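Overnight bus or early flight to Oludo in January?

Asked by Luminița Husar
Tuesday, November 20, 2018
Category: Getting there and around

My sister and I have 15 days off in January and want to spend the first part in Matei and the rest on the lake at Oludo. We can't agree on how to get from one to the other. The overnight bus leaves Matei at 9 in the evening and gets in before breakfast. The flight is quick, but it goes at 6 in the morning and the Oludo airstrip is a long way from the lake, so we would need a taxi at both ends.

We each have one large backpack and I have a small camera bag. Neither of us sleeps well sitting up. Is the bus road paved all the way now? Also, do we need to book the boat to Jeltia falls ahead of time, or can we sort that out at the dock when we get there? We would rather not pay a deposit if we don't have to.

3 replies

Yakubu Tijani

I have done this trip both ways several times. The road is paved except for the last stretch after the river crossing, where it is gravel and the bus slows down a lot. If you don't sleep well sitting up, you will not sleep on that part. Ask for seats in the front half, on the left side. The back row does not recline and it is over the engine.

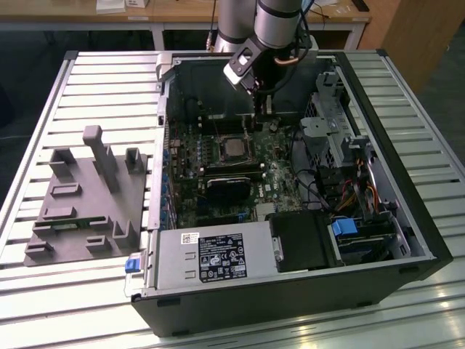 The bus company is Flesik and the ticket was 3,000 one way the last time I went. Large bags go underneath and you get a paper tag for each one. Keep the tag, they do check it at the other end. The camera bag can stay with you. Bring a sweater, the air conditioning is on all night. There is one stop around midnight with toilets and a tea stall.

For Jeltia, you don't need to book on weekdays. Boats go from the main dock when they have enough people, usually by mid-morning. On weekends in January it gets busy with families, so go down to the dock the afternoon before and put your names on the list. There was no deposit when I did it. You pay when you board.

lakeside56

Fly. Bus is too long.

pennyroyal_k

We took the flight last January and it was fine, but read the baggage rules before you pay. The plane is small and the allowance is 15 kilos each, including what you carry on. My husband had to pay extra for his pack and it took a while because the desk only took cash.

The taxi from the airstrip was the other expense. There is no meter, so agree on the price before you get in. We shared with a couple from our flight – the drivers don't mind, and it cut the cost in half. Once you add the two taxis and the bag fee, the flight costs a good deal more than the bus.

I can't help with the boat. We walked to the falls on the trail from the village side. It is steep at the top and muddy after rain, so wear proper shoes if you go that way.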